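The Kitchen Play Learns to Cook in Real Time

A stage kitchen used to be a painted flat with a sink that led nowhere.

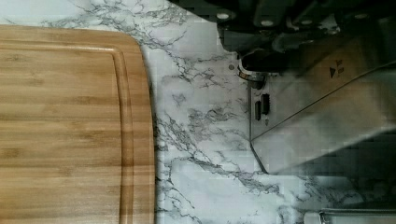 In the touring production of Trerness, the sink has running water, the stove reaches frying temperature, and the onions are chopped, browned and eaten within a single unbroken act. The play runs 2 hours without an intermission. Its dialogue is timed to the food, and the script lists cooking times in the margin beside the lines.

Plays set in kitchens are old. Plays that depend on a working kitchen are a smaller group, and they place demands on a theater that the text alone does not show. Trerness concerns three sisters who prepare a funeral meal for a father none of them liked. The eldest cooks. The middle one corrects her. The youngest arrives late and sits down, and most of the conflict comes from the fact that she is sitting. The story could be staged on bare boards with mimed pans, and an early workshop version was. The Cirkora company, which developed the piece, changed course after the workshop. The actors tended to speed up when their hands were empty, and the long argument about the will lost its pauses.

The current staging uses induction burners in place of gas. Induction removes the open flame, which simplifies the fire permit in most cities, but it produces a faint whine that body microphones pick up. The sound team filters out a narrow band whenever the burners are on. The filter is tied to the burner switch by a relay, so no operator has to remember the cue.

Water is handled by a tank under the platform, filled before each performance. A second tank collects the waste. Neither is connected to the building, and the set can be installed in any house with enough depth and a floor rated for the load. The load is the main constraint. With both tanks, the platform weighs nearly 3,000 pounds, and two theaters on the original route were dropped after their floors were inspected.

Smell is the least controllable element. In a room of 900 seats, the onions reach the front rows within a minute or so and the balcony much later, if at all. The director's notes treat this as a lighting designer would treat spill: it is permitted, and the scene is built so that nothing depends on it. The exception is the burned rice near the end. The eldest sister leaves the pot during her only long speech, and the audience is meant to notice before she does. At the Hegedűs, a former lecture hall with poor air circulation, the effect works well. In larger houses with modern ventilation, a fan behind the set pushes the air forward.

The writing deserves more attention than the plumbing has received. The sisters speak in short, practical sentences, many of them instructions. "Lower." "Not that one." "Where does she keep the salt?" The dead mother is mentioned only through where she kept things. When the middle sister finally opens the correct drawer without asking, the line that follows was cut in rehearsal, and the gesture now carries the exchange alone.

The last third is weaker. A neighbor enters with news about the house, and the plot takes on business that the first hour had managed without. The cooking stops for several minutes so that a letter can be read aloud. On a Thursday night in November, this was the one stretch in which the audience became restless.

The Titach edition of the script prints two endings. In one, the sisters eat. In the other, they carry the food out and the lights stay up on the stove. The tour uses the first.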